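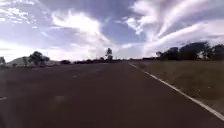 Tipene Partington asks that the two cameras are compared with the same lens opening, otherwise the list says nothing about them. I agree, and I have changed item 2 for this.

**Road camera comparison, Vetano and Hurard, on the Botasow controller**
Checked by Konrad Berchtold, September

- [x] **1. Mounting plate and screws.** Tight on both. The Hurard plate has a small scratch near the second hole, it does not disturb.
- [x] **2. Lens opening the same on both cameras.** Set by hand and locked with the ring. Please do not touch the ring between the runs.
- [x] **3. Supply voltage at the controller input, 48 V.** Measured with both cameras connected.
- [ ] **4. Exposure with bright sky.** Open. With white clouds over dark asphalt the Vetano keeps more detail in the road, but it needs longer to settle. I want to repeat it with the Hurard on automatic.
- [x] **5. Right edge line.** A solid white line with worn places in the paint is a good test for us. Small breaks must not be reported as the end of the line.
- [ ] **6. Faint center dashes.** The Hurard lost them 3 times in 2000 pictures, the Vetano run is not yet evaluated. Tipene has the files.
- [x] **7. Emergency stop.** Pressed with each camera active. The controller went to safe state both times.
- [x] **8. Cable relief.** Good – only the Vetano plug needs a second clip before we drive on gravel.
- [ ] **9. Log file complete.** Picture 561 has a wrong time stamp in the Hurard log. I have written to Tipoki and wait for the answer.

Release for longer runs: not given, items 4, 6 and 9 are open. Short runs with a person at the stop button are allowed.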